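Buy the Small Things First

When a company decides to start with robots, the first line in the budget is almost always the arm. I have seen this in four budgets now, and in two of them I wrote the line myself, so I do not say it to laugh at other people. The arm has a price, a delivery time and a brochure. It is easy to put on a slide. The director can point at it and ask when it will come.

My opinion is that the arm should be the last big thing you buy, and that most of the first year's money should go to things which look too cheap to discuss.

Let me explain from our own case. At Hatow we pack and arrange goods for shops: gift sets, table decorations, dried and artificial flowers. The work is light, but the objects are difficult. A stem bends. Petals catch on other petals. A vase is easy to knock over and not so easy to hold. Three suppliers came to see our tables, and all three told us that their arm could do it. One of them, Jiren, made us a good offer with installation included, and I was ready to sign in October.

What stopped me was a question from our finance office. They did not ask if the arm was worth its price. They asked how many examples of the work the arm would need before it could do the work, and who would produce them. I had no answer. The offer had one sentence about this, and the sentence said "customer data." I had read it many times and never understood that the customer was me.

So we asked for a smaller budget and called the project Stonon. It had no arm in it. It had hand-held grippers, which a person holds and works with in place of their own fingers, plus the markers, cables, and storage for the recordings. There was also a line for objects, because objects wear out, and a line for the hours of people. The hours were the largest line. I think this is correct and I would be suspicious of any plan where they are not.

The first objection I heard was that this is paying people to play. I understand it. From outside, a grown person puts a flower in a vase, takes it out, and puts it in again, and at the end of the day there is nothing on the pallet. But in the first stage we made 937 recordings, and after we looked at them, only 356 were good enough to keep. If we had bought the arm first, it would have stood in its crate during all of this, and its warranty would have been running. We would have paid for the most expensive machine in the building in order to learn that our tables were too high and our instructions not clear.

The second objection is more serious. People say that the price of arms may go up, or that the supplier may fill his order book, and then you have lost a year. This can happen. I only answer that a late arm with good examples is useful soon, while an early arm without them is useful at an unknown date, and I cannot put an unknown date in a budget. Also, the recordings are ours. If we choose Jiren or we choose Tokarz, we want to bring the same recordings with us, and I have now a question about formats that I would not have known to ask before. Both suppliers needed nearly a month to answer it. 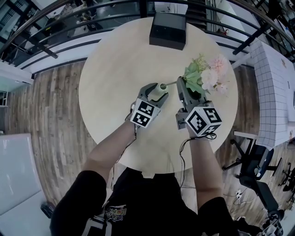 Leszek Szczepańska

If you plan such a thing yourself, walk around the table before you approve the numbers. The grippers have a price, yes, but so does everything around them. Somebody leans over a table for hours, so the height of the table is a cost. A cable goes along each arm, and a cable that pulls on the wrist makes the movement worse and the person tired. The marker cubes on top of the grippers must stay clean and must stay in their place. We had no spare ones in the first budget, and this was my mistake. The bouquets also need replacing, and a bouquet that has lost its shape is no longer the same task.

Then there is the space. I asked for a free corner and believed that a corner costs nothing. A corner with a table, power, a place for the equipment and enough room to move the elbows is not free in any building I know. Put it in the plan with its square meters, and let the person who owns those square meters see it early.

I would also put money aside for changing your mind. In our plan this was a small reserve, and I had to defend it more than any other line, since it had no object attached to it. We spent it all on a second pair of grippers and on a better way to sort out the bad recordings. Neither of these was in my first list.

We will buy an arm. I am not against arms, and I like very much to watch them. The request is on my desk, and this time the page about examples is longer than the page about the machine. The sentence with "customer data" is still in the offer from Jiren. I have asked them to write there how many, of what kind, and who checks them, and I will sign when it is written.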